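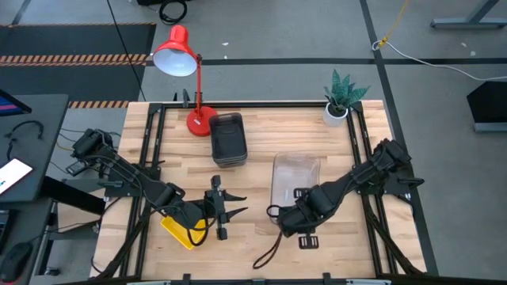
Huguette reckons a butcher-block top is wasted on a sorting bench and that any old door on trestles would do the job. Fair enough, half of you probably think the same. Hold that thought, it comes back under Surfaces.

Week 4 notes — Benches, trays and task light
Household and Small Workroom Organisation, February 2019

Carried over from last week: zones. Everyone ok with zones? Reach zone, turn zone, walk zone. If not, reread the Bilance handout, first page only. The rest is about shelving and we're not there yet.

Surfaces
Strip-built tops (butcher block): narrow lengths glued side by side. Colour varies strip to strip — cream, tan, light brown all in one top. Pretty, but think about what you're putting on it. Small pale parts vanish on a pale busy grain. Dark parts fine.
Door on trestles: cheap, flat if you're lucky, bounces. Huguette Baudry's point stands for paper sorting. Doesn't stand for anything you press down on.
Oil the wood tops in January, before the course starts, not the morning of class. Sticky sleeves last year.
Concrete floors: hard on feet, good for sweeping. Small things roll a long way. Mat where you stand, none where you sweep.

Containers
Black vs clear. This was the bit we ran out of time for.
Clear: you see what's in it, you also see the bench grain through it, so a few small bits in the bottom can be hard to pick out. Put a sheet of white paper underneath. Better when fuller.
Black: contents in light colours jump out. No idea what's in it from the side. Label or don't stack it.
Rounded corners easier to wipe and to scoop from. You lose a bit of room in each corner, doesnt matter at this size.
Nested stacks: keep empties together, same way up, one spot. A stack that leans is a stack that someone is going to knock. Square it up or split it in two.
Lengthwise or crosswise? Depends which hand. Try both in the prac, write down which, don't just say "both fine".

Light
Desk lamp with a bell shade, white inside. White lining throws more light back down than a dark one. Head goes over the work. A head turned out past the back edge lights the floor, so check it every time you sit down, they get bumped.
Base near the back, left side for right-handers. Lefties swap.
Round base takes up more room than people plan for. Draw it on your layout!! Most plans handed in so far have a lamp floating in space.

Cords
Off the working surface if you can manage it. Loops hanging over trays are the usual culprit for spills. Kamolrat clips are fine, so is a bit of tape.

Prac task
Kittipong Thaweesak is supervising, room 246. Allow 12 minutes to set out, then swap benches and critique. Bring your own lid if your tub has one. Written layout, one page, lamp base included, due before the next lectrue.

Reading: Tirnudero, chapter 11, skip the bit on drawers.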